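Notes on Choosing a Vanity for the Griststead House

The selection of bathroom furniture for the Griststead house was completed in October, following 2 visits to the Kelter showroom. I record the outcome for readers who have asked about the progress of the work.

The principal question was storage. Jintana Srithong, with whom I share the house, favored a closed cabinet with paneled doors and a generous white countertop. My own preference had been for an open lower shelf, on which towels may be kept within reach. Both arrangements are sound. The closed cabinet conceals cleaning supplies; the open one is easier to sweep beneath and takes up less of a small room.

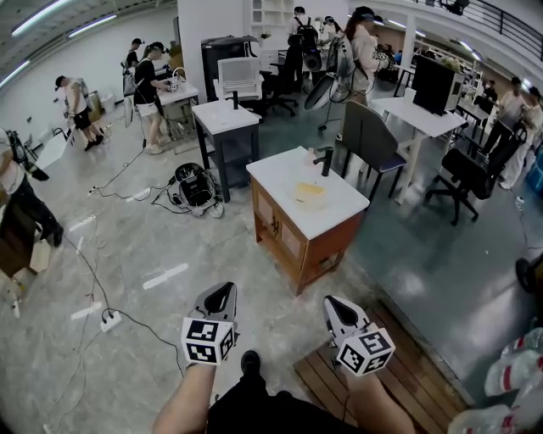 It was resolved that the upstairs bathroom, used by guests, would receive the open type, and that the main bathroom would receive the wooden cabinet with doors. A budget of $1000 was set for the latter, exclusive of plumbing. Black faucets were approved for both rooms. I had expressed reservations regarding water spots and have since withdrawn them.

A slatted wooden mat remains under consideration. Kanokwan Inthanon has kept one beside her bath for 5 years and recommends lifting it daily to dry. The main bathroom allows 40 inches of clear floor in front of the cabinet, and the mat must not obstruct the door. Measurements will be taken again before any order is placed.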